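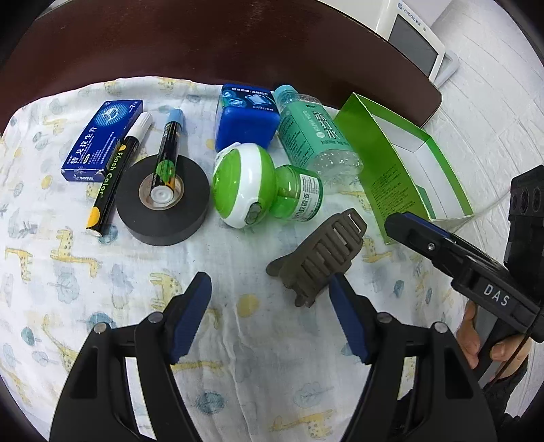 Small household items on a giraffe-print muslin cloth, including markers, electrical tape, soda water and a plug-in mosquito repellent.

Odds and Ends Box: Frequently Asked Questions

Trenix Swap Shelf takes the small things that pile up in drawers and on bedside tables and passes them on to people who can use them. These are the questions we get most often. If yours isn't answered, write to Simão Pacheco at the front desk and he will reply within a few days.

What counts as an odd or end?
Anything that fits in a shoebox and still has some use left in it. Pens, tape, string, batteries in their packaging, plug adapters, sewing supplies, small containers with lids. Larger items go through the furniture desk, which keeps separate hours.

How should I sort things before I bring them in?
Spread a cloth or a towel over a flat surface and put everything on it where you can see it. A thin cotton or muslin cloth works well, and wrinkles don't matter. Group the items by where they will go next: shelf, pharmacy, recycling, trash. When you are done, pick the cloth up by the corners and shake it out.

Do you take markers and pens?
Yes, if they write. Try each one on scrap paper first and make sure the cap closes. We don't need them in sets. Paint markers should be tested on cardboard, and please tell us if the ink is permanent so we can keep them out of the children's bin.

Is there a good way to keep markers from rolling off the table?
Stand one in the hole of a roll of tape. A full roll of electrical tape is heavy enough to hold a marker upright. For more than two or three, use a mug.

Can I donate a partly used roll of tape?
Yes. Fold the loose end under so the next person can find it. Rolls that have gone gummy at the edges should be thrown away.

What about medicine?
We can't accept medicine of any kind, opened or sealed, with or without the box. This includes vitamins, creams and eye drops. Many pharmacies have a drop-off bin. If you are keeping the medicine, leave it in its original box with the leaflet -- the box has the expiration date and the dosage on it, and a loose blister pack often has neither.

The label is in a language I can't read. Can I still bring the item?
For tape, pens and empty containers, yes. For anything that goes on the skin, gets sprayed or plugs into the wall, we need to know what it is. Simão keeps a list of people who read other languages and can usually get an answer the same afternoon.

Do you accept plug-in mosquito repellents?
We take the heater unit only. Unplug it, let it cool, and remove the liquid refill before you pack it. Refills go to household hazardous waste. Don't pour them down the sink. Keep the unit and the refill away from food and drinks while you sort.

Can I bring drinks?
Sealed bottles of water or soda water go to the pantry shelf by the door, provided the date is good. Opened bottles should be emptied at home. Rinse them and follow your local recycling rules for the cap and label.

Is there a limit on how much I can drop off?
One shoebox per household per visit. We handled almost 3000 items last year in a room with 23 shelves, and big drop-offs make it hard to keep up. If you are clearing out a whole apartment, call ahead.

When are you open?
Drop-off is from 10 a.m. to 4 p.m. In November we close an hour early. The shelf itself can be browsed any time the building is open.

Can I get something back after I've dropped it off?
If it is still in the intake tray, yes. Once it has gone out on the shelf we can't hold it or trace it.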